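Local chain bought by a bigger one - what happens to my supplier account and store credit?

Reading time: 5 minutes

Posted by Tadeo Sosa in Small Business & Retail

I run a small shop that sells luggage, backpacks and travel goods. For six years a good part of my stock has come from the wholesale side of Paredes, the regional chain. In September they sent a letter saying the company has agreed to be bought by Stivwood. The letter is one page and says "business as usual" twice, but it doesn't say anything about wholesale accounts.

My situation is this. I have a trade account with net 60 terms. I have a credit balance of $2,000 from returned goods that I was planning to use on the holiday order. I also have an open purchase order for 74 pieces that was confirmed by email before the letter went out. The rep I always dealt with has stopped answering the phone, and the general number sends me to a recording.

What I want to know is whether the new owner has to honor the credit, whether they can change my payment terms on an order that is already confirmed, and whether I should be lining up another supplier now or waiting. Stivwood has stores in my town that sell the same kind of product, so they would be my supplier and my competitor. I don't have a lawyer and would prefer not to pay for one over this amount if I can avoid it.

Delia Núñez

I did purchasing for a hardware distributor for a long time and went through two of these from the inside, so I will tell you how it usually goes. I am not a lawyer.

The first thing to find out is how the deal is built. If Stivwood is buying the company itself, meaning the shares, then the company you have the account with still exists and still owes you whatever it owed you before. Your credit and your confirmed order are its debts and its contracts, same as last month. If Stivwood is buying the assets, meaning the stores, the inventory, the name and so on, then they pick which debts and contracts come along. The ones they don't pick stay behind with the old company, and that company may not have much left in it after closing.

The letter probably doesn't say which one it is. Write and ask. Use email and also send a paper letter to the address on your invoices, marked for accounts receivable. Ask in one sentence: "Is this a stock purchase or an asset purchase, and will trade account credits be assumed by the buyer?" You may get a vague reply, but you will have a dated record that you asked.

On the credit, I would not wait for the holiday order. "Agreed to be bought" means it hasn't closed. Place an order now for things you know you will sell and tell them in writing to apply the credit to it. If they can't ship, ask for a check for the balance. Attach the credit memos. If you don't have the credit memos, get a statement of account while their old system is still running. When two companies merge their books the small credits are what goes missing, and after that it's on you to prove them.

On the confirmed order, an email that confirms quantity, price and terms is generally good enough to show there was an agreement. They can't change the terms on that order on their own. They can change the terms on every order after it, and I would expect them to. Net 60 is generous for a shop your size and large chains tend to put everybody on net 30 or prepay until they have a credit file on you. Plan your cash for that.

Read the fine print on your original account application too. Some of them have a line that lets the supplier close the account or cancel unshipped orders with notice. If yours does, that changes what I said above.

Facundo Zúñiga

They won't care about you. Same thing happened with my cousin and a paint supplier, they closed all the little accounts. Find somebody else.

Renata Godoy

Delia covered the money side. I'll answer the part about the supplier being your competitor, which is the situation I'm in with my own store.

When our wholesaler got bought by a chain, nothing changed for four months. Then the minimum order went up to $600, which we could manage, and then the best-selling lines were moved to "store exclusive" and we couldn't get them at any price. There was no announcement. They were just gone from the order sheet.
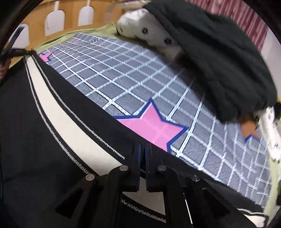

So I would start on a second supplier right away, even if you keep buying from the first one. Opening an account takes longer than you think. They want trade references, a resale certificate, sometimes a first order paid up front. It's better to do that while you still have a working account with someone who can be a reference - once Paredes folds its wholesale office into the new company there may be no one there to answer the call.

I moved half of my orders to Clelledard. Their prices are a little higher on small goods and about even on suitcases, and freight is slower. I also tried ordering through Rutix, the online marketplace for small retailers. It's easy to use, but you are buying from many different vendors and the returns are handled by each one separately, so keep notes.

Look at what you carry as well. If Stivwood has the same bags in its stores across town, you won't beat them on price. I cut back on those and put the money into lines they don't bother with, plus zipper and handle repairs. Repairs bring in people who would otherwise never come through the door.

Comments

Tadeo Sosa
Thank you all. I found the account application and there is a cancellation clause, 30 days' notice. I emailed them this morning asking about the credit and sent the letter too.

Dardo Iturra
Check if your state has a bulk sale notice law. Most got rid of it but a few still have one, and it can give creditors some time to file a claim before closing.

Delia Núñez
Good point from Dardo. And if they refuse the credit in the end, $2,000 is within the small claims limit in most places. You wouldn't need a lawyer for that.

Renata Godoy
Tadeo, if you apply at Clelledard ask for the independent retailer form. The regular one asks for three years of financials.

Contact us | Terms of use | Copyright, all rights reserved | Back to top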